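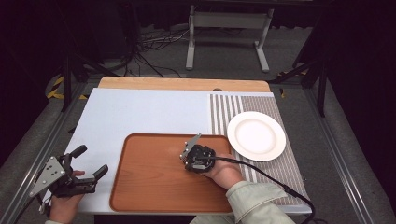 Serving a meal from a tray: how to arrange one place setting
Project report, Design of Everyday Objects, second term
Handed in 2018-03-22

1. Why we chose this subject

Our group had 3 members and we all had eaten many times in the canteen of the Pullon building, where the trays are too big for the tables. When two persons sit opposite each other, the trays touch and the glasses are in danger. We asked ourselves if it would be better to take the plate off the tray and put it on a placemat, and where the tray should stay in the meantime. The course gave us a budget of 200 crowns for materials and five weeks of time.

2. Materials

We used a tray with a wood-grain look and a raised rim, a striped placemat, and a round white plate with a wide rim. The fork came later, after the first discussion with our teachers. We wanted to have also a soup bowl, but the bowl from the Rindari shop was too deep for the shelf where we keep our things, so we gave it back.

The tray has rounded corners. This seems a small matter, but it is more comfortable when you carry it against the body. The rim has a disadvantage: a flat plate must be lifted over it and cannot be pushed.

3. The arrangement

We decided to keep the tray in the middle, in front of the person, and the placemat on the right side of it. The plate goes on the upper part of the placemat. In our first plan the placemat was on the left, but all of us are right-handed and the arm had to cross over the tray each time.

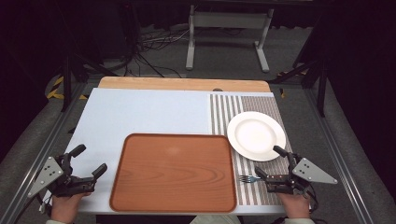
The fork was the most difficult question. In the books about table manners it lies at the left of the plate with the tines pointing away from the person. With our arrangement the tray is already on the left, so the fork had to find another place. We tried it below the plate, lying across the placemat, with the tines to the left. It looks a little strange, but it leaves the rim of the plate free.

The stripes of the placemat were a help for us. If the fork lies across them you see at once when it is crooked. A fellow student from the Nikolaidis workshop found the pattern too restless for eating, and we partly agree with this opinion.

4. What we would change

The plate is wide compared with the placemat, and it easily comes over the edge of it. A bigger placemat would be the simplest solution - or a smaller plate, but then the canteen must buy new ones. We would also like to test a tray with one low side.

5. Next steps

In August the Mutum summer school will use the canteen for its guests, and we have asked if we may set one table in our way. The answer is still open.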